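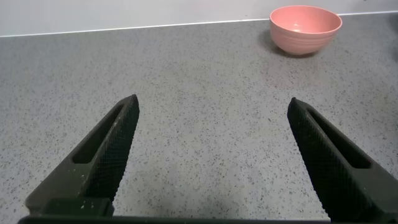
Re: Zerna or Minov fingers for bowls?

On Aug 7, 2023, Leonora Manalo wrote:
> Has anyone tried the Minov fingers on thin rims yet? Ours keep
> twisting off at the last second.

Hi Leonora! I've been swapping between the two sets all week, and I like the Minov ones better — the knurling bites a rim nicely if you come in slow. I did 20 picks with each on the pink bowl. Minov dropped 2, Zerna dropped 4 (same arm, same controller settings). Check your mounting screws too, mine had worked loose and the twist looked a lot like yours.

Kristine Tiongson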